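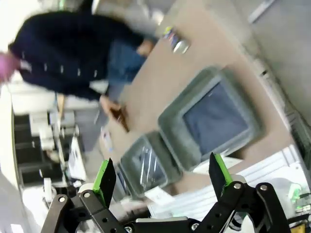
Na mesa, com a caixa cinzenta

De: Zdzisław Michalski
Para: lista Lukus
Data: terça-feira, 10 de setembro de 2019
Assunto: Re: Documentário da banda Rida — legendas

Caros colegas da lista,

Agradeço a resposta da Dimitriou. Cito só a parte que me interessa:

> O filme da digressão fica com 8 canções completas.
> As entrevistas entre as canções não terão legendas
> na primeira edição. Fizemos 1000 cópias em DVD.

Compreendo a decisão, mas lamento-a um pouco. Vi o filme na sessão de Brivness e as canções estão muito bem gravadas, sobretudo as três que foram tocadas sem amplificação. Porém, o baterista fala muito depressa, e eu, que aprendi português já adulto, perdi quase toda a história do segundo concerto.

Ofereço-me para transcrever as entrevistas. Já comecei pela primeira — são 2773 palavras, e faltam-me somente alguns nomes de aldeias. Se alguém tiver o alinhamento do concerto de setembro, peço o favor de mo enviar para a lista.

Pergunto também se a segunda edição terá o mesmo som ou uma mistura nova.

Com os melhores cumprimentos,
Zdzisław Michalski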